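Thread count and other numbers I no longer believe

2022-09-25

The sheets I'd been sleeping on since my second apartment finally gave out in the spot where my heels go, so I spent most of last week shopping for new ones. I figured it would take an evening. A sheet is a rectangle. I've bought cars with less reading.

The first thing every store wants to tell you is the thread count. The set I looked at first, from a company called Pikik, said 224 on the label and cost a reasonable amount. The next set up the page said it had more than four times that and cost three times as much. The salesperson told me the higher one was "a different sleep experience." I asked what was different about it and she said the thread count. We went around like that for a while and then I bought a coffee and went home.

Thread count is supposed to be how many threads there are in a square inch, counting both directions. Fine. That's a real thing you could measure with a magnifying glass and a free afternoon. The trouble is that you can only fit so many threads in a square inch of cloth before you run out of inch. So the companies with the giant numbers use yarn made of several thin strands twisted together, and they count each strand. By that math my old bath towel is probably a luxury item.

I mentioned this to my friend Tove Thoroddsen, who sewed for a theater for years and has opinions on fabric that she doesn't wait to be asked for. She said she'd never once picked a fabric by thread count. She picks it up, scrunches a corner in her fist, holds it against a window, and if she can see the window frame clearly through it she puts it back. When I asked whether you could do that with sheets sealed in a plastic bag, she said that was the whole point of the plastic bag.

Then there's the fiber, and this is where my patience really went. I read that bamboo sheets are cooler, cleaner, softer, kinder to the planet and good for your skin. What I also read, in much smaller type, is that most "bamboo" fabric is rayon, meaning the plant gets dissolved in chemicals and turned back into fiber. Maybe it's nice to sleep on. I've slept on a set at my sister's place and it was perfectly nice. But there's about as much of the forest left in it as there is in a paper towel, and the leaf on the package doesn't change that. 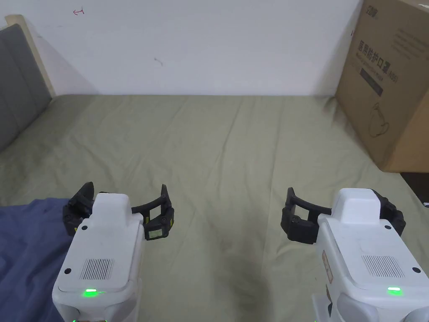

Cotton isn't innocent either. "Egyptian cotton" sounds like it should settle the matter, but it can mean a particular kind of long-fibered cotton, or cotton of any kind grown in Egypt, or, if the seller is loose about it, a few percent of one of those mixed in with whatever was cheap. I emailed a company named Prenport to ask which it was in their case. They wrote back in two days, very friendly, with a coupon for 10 percent off and no answer. I wrote again. I got the coupon again.

And the colors! I wanted something greenish. I had a choice of Eucalyptus, Sea Mist, Quiet Moss and one called Pause. I can't tell Sea Mist from Quiet Moss on my laptop, and I'm fairly sure that on my phone they trade places.

The cooling sheets deserve their own paragraph. Rorkinano makes a set with what the box calls a thermal response finish, and the box has a graph on it. The graph has a blue line that goes down and a red line that goes up, and neither axis has any numbers. I'm not saying it doesn't work. I'm saying that if I handed that graph to my tenth grade science teacher she'd have handed it back. A plain percale cotton, the crisp kind that feels a bit like a dress shirt, also feels cool when you get into bed, and it manages that with an ordinary weave.

Dinesh Pramanik at work swears by linen. He paid a lot for his and he brings it up the way some people bring up their marathon times. His argument is that linen lasts for decades and gets softer every year, and he may be right, but he's had his for one year, so what he has is a theory. I felt the sample he told me to order (yes, I ordered a sample, that's the kind of week it was) and it was like lying on a very good potato sack. He says to give it time. I'd like to be comfortable while I'm still around to enjoy it.

The part I did find useful was the boring part. Measure how deep your mattress is, including the topper if you have one, before you buy a fitted sheet. A lot of the "these sheets are terrible" reviews are from people with thick mattresses and shallow pockets, and the corners pop off at three in the morning. Check whether the elastic goes all the way around or only at the corners. Wash them once before you make up your mind, too, because a lot of new fabric has a finish on it that makes it feel silky in the store and then goes down the drain. If you hate wrinkles, either learn to pull them out of the dryer early or make peace with it. I've made peace with it.

Also check the return policy. Xenos advertises a 53-night trial, a number I'd love to hear somebody explain, and then says in the terms that the sheets have to come back unopened. I read that line out loud to my wife to make sure I wasn't missing something.

In the end I paid $79 for a plain cotton percale set from the department store, with elastic all the way around and a label that made no promises about my skin. I scrunched the corner of the display one first and held it up to the light. A guy in the towel aisle was watching me, so I did the pillowcase too.

I'll report back in a year if the heel spot holds. Dinesh has already told me it won't.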